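共享工坊里做机械臂,先把演示视频停一停

先说结论,免得有人看到一半关掉:业余的人在家里、在工坊里搭机器人,最该花时间的地方是桌面上那些乱七八糟的小东西,机械臂本身反而可以买个差不多的就算了。我知道这话在群里不讨喜。上次说完,有人三天没回我消息。

事情起头是十一月。我们工坊在Mellstead老布厂的二楼,月费不贵,暖气时有时无。Brendan Quinlan拿来一套Trotedura的关节件,说要做一个能收拾厨房台面的手臂。他原话是“把盘子里的东西拿走,放到该放的地方”。听着多简单。我当时也觉得简单,还跟他说圣诞前能搞定。

圣诞前当然没搞定。

先讲钱和时间,因为大家总问。关节件之外,我们前后花了一百二十七欧,大头是电源和线,还有一个买错的联轴器(退不了,现在压纸用)。时间我没仔细记,Brendan记了,他有个本子。从第一次上电到能稳定地抓起一块方木块,用了三十个晚上。三十个晚上,一块木块。拍出来的视频不到一分钟,发出去点赞很多,有人留言问什么时候能洗碗。

这就是我要抱怨的第一件事。方木块。全世界的业余手臂都在抓方木块,我们也抓,抓得很开心,边长一样,颜色一样,每次摆在胶带贴好的十字上。代码里坐标写死。手臂走过去,合,抬,放,掌声。换个人把木块转个角度,就夹到角上,弹出去,滚到车床底下。那天晚上我趴在地上找木块,心想这东西跟厨房有什么关系。

没关系。一点没有。

后来Ita Ní Chonaill看不下去了。她不搞机器人,她在隔壁修椅子,藤编的那种,手上功夫比我们两个加起来都强。她看我们抓了一晚上木块,回自己那边抽屉里翻了一把东西过来,往桌上一倒:线团,顶针,半截蜡,一块擦布,两把钥匙。说,抓这个。

我们抓了。你们能猜到结果。钥匙太薄,指头合拢的时候直接从上面刮过去。擦布第一次抓起来了,我们欢呼,第二次就不行,因为它落下去以后形状变了,高的地方变矮了。蜡抓得住,但是夹出两道印子,Ita不太高兴。线团嘛,抓起来是抓起来了,线头还留在桌上,手臂抬多高线就拉多长,最后缠进第二关节。拆了一个小时。

那一个小时我学到的东西,比前面三十个晚上多。这句话我愿意负责。

所以第二个观点:测试的东西要交给别人选。自己选一定会偷懒,不是故意的,手就会往好抓的东西上伸。你心里知道夹爪能张多大,挑出来的每一样都刚好小一点。让修椅子的人挑,让来借梯子的人挑,让小孩挑更好。Brendan反对过,说这样没办法比较,今天抓这个明天抓那个,改了参数也不知道是好了还是坏了。他说得有道理。我们吵了一阵,最后的办法是:别人选,选完固定下来,用一段时间再换。换的时候必须由没写过代码的人来换。

到现在这条规矩还在用,写在白板右上角,字快擦没了。

第三,关于场地。很多人喜欢在黑色绒布上测,背景干净,相机好认。我们一开始也是。后来搬到水池边的台面上,一下子全乱套。反光。台面有金属边,下午太阳照进来一条亮线,程序当成一个细长的物体,认认真真去抓那条光。抓了四次。我笑到不行,Brendan没笑。

可是厨房就是有金属边,就是有水池有龙头,龙头还弯着伸出来,手臂绕过去的路线跟在空桌子上完全两回事。你要做收拾台面的机器,就得在台面上做。在绒布上调好再“移植”,我不信,我见过太多次移植那天晚上大家默默收工回家。Ó Gríofa那边有个组,绒布上成功率高得吓人,来我们这儿试,头一个钟头什么也没拿起来。人家很有风度,还帮我们把插线板修了。

顺便说托盘。托盘这件事我能讲很久。我们试过木头的,试过搪瓷的,都不理想。木头的颜色跟一半的东西撞色,搪瓷太滑,夹爪一碰东西就跑。颜色鲜一点的塑料托盘最好用,便宜,有边沿,东西不会滚下去,底面要是有纹路就更好,轻的东西不太乱跑。缺点是纹路在侧光下会发白,一道一道的,相机偶尔会犯糊涂。我宁可它犯糊涂。厨房里哪有不反光的东西。还有托盘别摆正,摆正了你又会不自觉地用边沿当坐标轴,歪着放,每次歪得不一样。
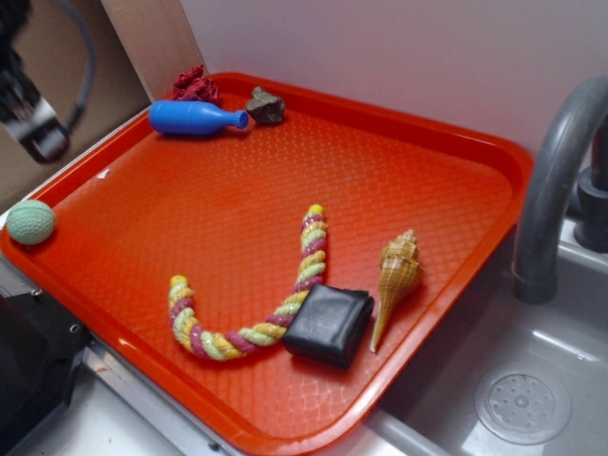 选东西我现在有个土办法,分享给想试的人。要有一个软的,布或者揉成团的什么。要有一个会滚的。要有一个弯的,绳子最好,因为绳子没有“中心”,程序算出来的中心经常落在空气里,夹爪就很自信地去夹空气。要有一个扁的,贴着底面,比如钱包那一类,这个最难,指头从上面下去根本没地方放。再来一个形状古怪的,贝壳,石头,随便,一头粗一头尖。然后让其中两样挨着放,或者压一点边。挨着这一条最要命,也最像真的。你家台面上的东西哪个是规规矩矩隔开摆的?反正我家不是。

Hatcombe的套件说明书附录里有一页推荐测试物,我翻了翻,立方体、圆柱、球,间距写得清清楚楚。没什么错,入门嘛。可是那一页会把人带偏,大家照着买,照着摆,照着拍,然后以为自己做完了。我希望他们加半页,写“现在去翻你的口袋”。

有人会说,业余做着玩,何必这么较真,能动就很好了。我同意能动就很好。第一次上电手臂抬起来那下,我跟Brendan在二楼叫得楼下都上来看。这个快乐我不否认,谁也别夺走。我反对的是停在那里,还告诉新来的人这就叫会抓东西了。新来的人信了,花一笔钱买更好的电机,更贵的减速器,回家放在台面上,抓不起一块抹布,然后灰心不做了。工坊里去年走掉的几个人,差不多都是这样走的。电机没有问题,他们的电机比我们的好得多。

也有人从另一头反对,说你们应该上学习的方法,收集数据,别手写规则。行,可以,我们也在弄。Brendan本子上现在记了两千四百二十一次抓取,其中我最看重的是失败的那些,每次失败写一句话,人写,不许程序写。“碰到旁边的了”“合早了”“以为抓到了”。最后这种特别多。不管用什么方法,你喂进去的还是桌上那些东西,喂一堆方木块,出来的还是一个很会抓方木块的手臂。这跟方法没多大关系,跟懒有关系。

再啰嗦一句夹爪。别急着换。我们换过三副指头,每次换完都觉得这回好了,测两天又打回原形。后来干脆定死一副,在指尖粘一层自行车内胎,剪成小条,用的胶是补鞋的。丑,掉渣,管用。省下的钱买了个像样的台灯,台灯带来的改善比三副指头加起来都大,这个我自己都不服气。线也理一理,别像我们那样让它在后面甩来甩去,至少留够弯的余量,绑的时候别绑死,我绑死过,扯断一根信号线,查了两个晚上才查到。

至于演示视频,我不是说永远别拍。拍吧,但是拍一整段,不剪,掉了就掉了,掉到水池里也留着。上周我们放了一段没剪的,十几分钟,大半时间在失败,我在旁边叹气都录进去了。看的人少得可怜,一百零七个。可是底下的留言是我见过最有用的一次,有人一眼看出来我们下降的时候腕部多转了一点,Brendan第二天改掉,好了不少。点赞多的那条木块视频,底下全是“牛”,没有一句能用。

收拾台面这件事做到哪一步了?老实讲,会滚的基本可以,软的看运气,扁的不行。绳子有时候行有时候把别的一起带走。离“放到该放的地方”还远得很,目前“该放的地方”是一个纸箱。Ita说纸箱也算地方。她下礼拜负责换东西,口风很紧,问什么都不说,只问过我一句夹爪怕不怕粘的。

我怀疑是蜂蜜。先去找点抹布备着,有多余旧内胎的也麻烦带到二楼来,窄的就行,宽的剪起来太费劲。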